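Kit de dois braços da Retton, vale a pena?

baptiste_d
15/01/2020
Comprei o kit de dois braços da Retton na loja Tosdale, 2,299 com a câmara de pulso incluída. Montei tudo em calha de alumínio e estou a testar com parafusos soltos numa bacia de plástico.
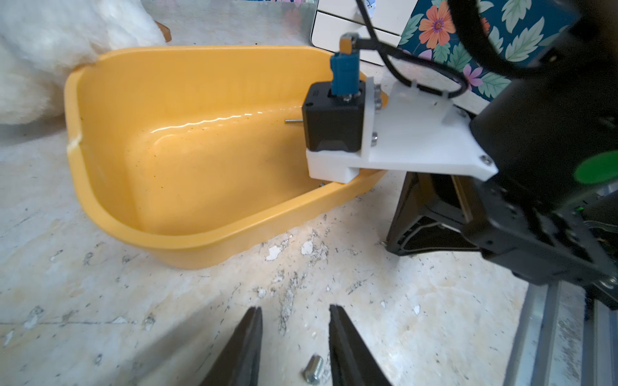
Vista da câmara de pulso, com um parafuso sem cabeça no chão.

filel68
Os dedos são os de origem? No meu kit escorregavam com peças pequenas. Troquei por uns da Maillard, 177 o par.

baptiste_d
São os de origem. Para já não troco. 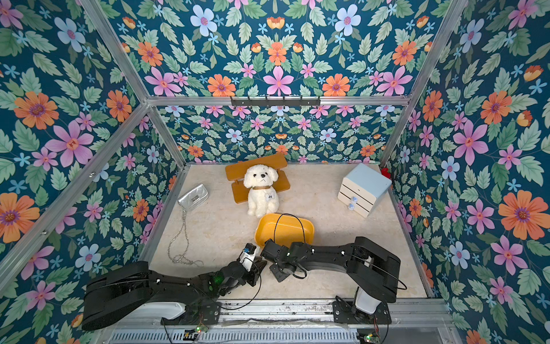 Bancada vista de cima, os dois braços junto à bacia.

annick.guerin
Acho caro. Por 3,188 a Filel vende um conjunto já calibrado e com suporte. O da Retton obriga a fazer tudo à mão, e o manual é fraco.

filel68
Não concordo. São quase 900 de diferença e a calibração faz-se numa tarde.

annick.guerin
Numa tarde para quem já fez outra antes.

baptiste_d
O manual é fraco, sim. Quanto à pega, com os parafusos soltos na bacia tenho isto:
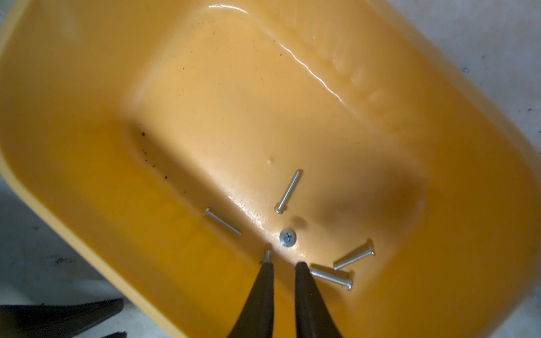 O que me falta é afinar a força de fecho. Alguém tem os valores para os servos da Retton?

filel68
Mando-te os meus por mensagem.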